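Bedspread

A bedspread is the top cover of a made bed, laid over the sheets and blankets and often reaching well down the sides. It is one of the liveliest pieces of household cloth! Patterned types may carry zigzags, triangles, dots and broad stripes, with a bolder border toward the foot and a fringe along the edge.

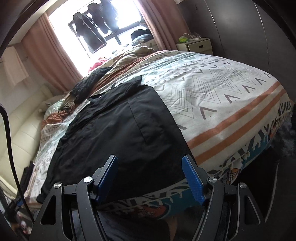 The made bed is also the handiest folding table in the house. A large garment can be spread out flat, smoothed by hand and folded along its seams - far easier than on a chair or a narrow board. Pale covers show dark lint quickly, so many people shake the bedspread out afterward. Fringe is best combed straight with the fingers.

See also: Blanket, Coverlet, Quilt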